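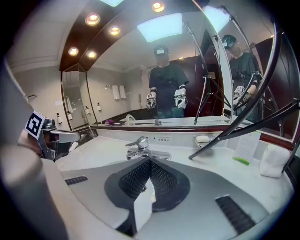 What is the Felstead robotics club working on this term? The members are teaching a robot to tidy a bathroom washbasin, and they do it by first performing every small movement themselves with grippers held in the hands.

The project is called Lukine and it began in February, when the club decided to leave the usual line-following cars to the younger pupils. Huệ Lương, who leads the group, wanted a task from daily life. Kitchens were discussed for a long time, but a bathroom was chosen in the end, as a piece of soap or a folded towel is difficult for a machine to hold and the members found this more interesting.

Each turn at the basin is recorded, and the movements are later used to train the arm in the club room. The aim is to collect 1,000 recordings before the regional competition at Flomisport. On Jun 24, 2026 the club had around 400 which were good enough to keep. A recording is thrown away if the hand hesitates too long, or if the marker cubes on the grippers are turned away from the cameras.

The members work in pairs. One moves the objects, the other writes down the start and the end of each turn, and after six turns they change places. It is slow work, and Cúc Vũ admits that her wrists are tired in the evening. She has learned to move more calmly than in the first weeks, when most of her recordings had to be repeated.

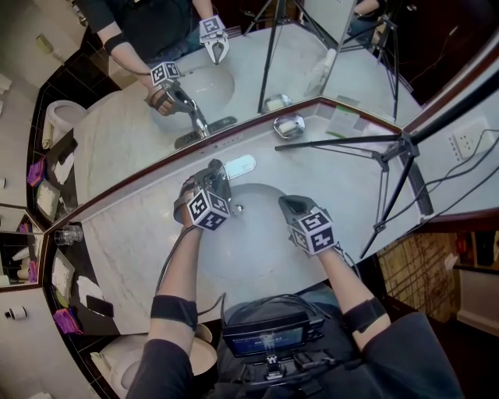
According to Rigoberto Usuga, the soap was the hardest object of all, and he would have given it up already in the first month if the others had not insisted.

The club will compete in the household class, where each team has two attempts and the better one counts. The basin at the competition will be of another shape, so the students are now asking families in Felstead if they may record in other bathrooms too. The Atanasov workshop is lending them a bench for repairs until the summer break.

New members from the age of 14 are welcome in the autumn. No knowledge of programming is needed, and those who wish to join can write to Ourania Tsolakis at the school office.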